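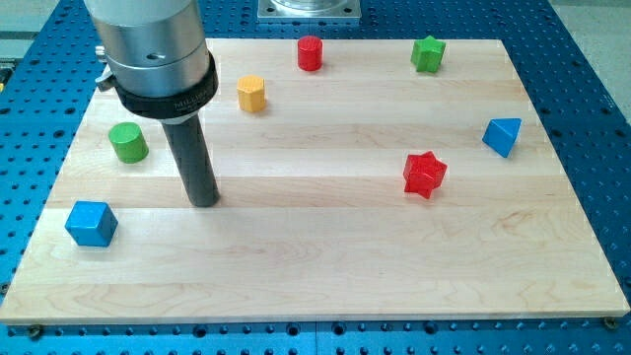

Who can apply for the Wurkitico seed and grain reserve?
Any farming household registered with one of the nine Wieczorek district stores may apply before the lean season. Registration is kept at the store where the household normally sells or mills its grain. The boards used for spreading samples at these stores are plain, flat and rectangular, like the light-coloured wooden one on the blue perforated table, and a household's sample must fit on one in a single layer.

How much grain can a household draw?
Up to 100 kilograms per season, issued in two parts. The second part is released 30 days after the first. Larger households may ask for a review, which is decided by the district office and not by the store.

Does the grain have to be paid back?
Yes, in kind, after the next harvest. The amount returned is the amount drawn plus eight per cent. Where a crop failure has been recorded in the district, the extra eight per cent is dropped and the return date moves to the following harvest.

What if the returned grain is too damp?
It is refused on the day and may be brought back once dried. Stores do not dry grain on behalf of households — there is no floor space for it.

Can the reserve be used for livestock feed?
No. Feed requests go to the Clukel fodder scheme, which has its own form and closes at the end of February.

Is seed treated before it is issued?
Maize seed is treated and must not be eaten or milled. Bean and sorghum seed is untreated. Treated sacks carry a red tag, and the tag number is entered on the household's card.

Who handles complaints?
Complaints about weights or refusals go to Felista Mbwambo at the district office. Questions about registration go to Sławomir Makowska at Cledik, the firm that maintains the register. Bring the household card and the issue slip.

Last updated: 25 August 2020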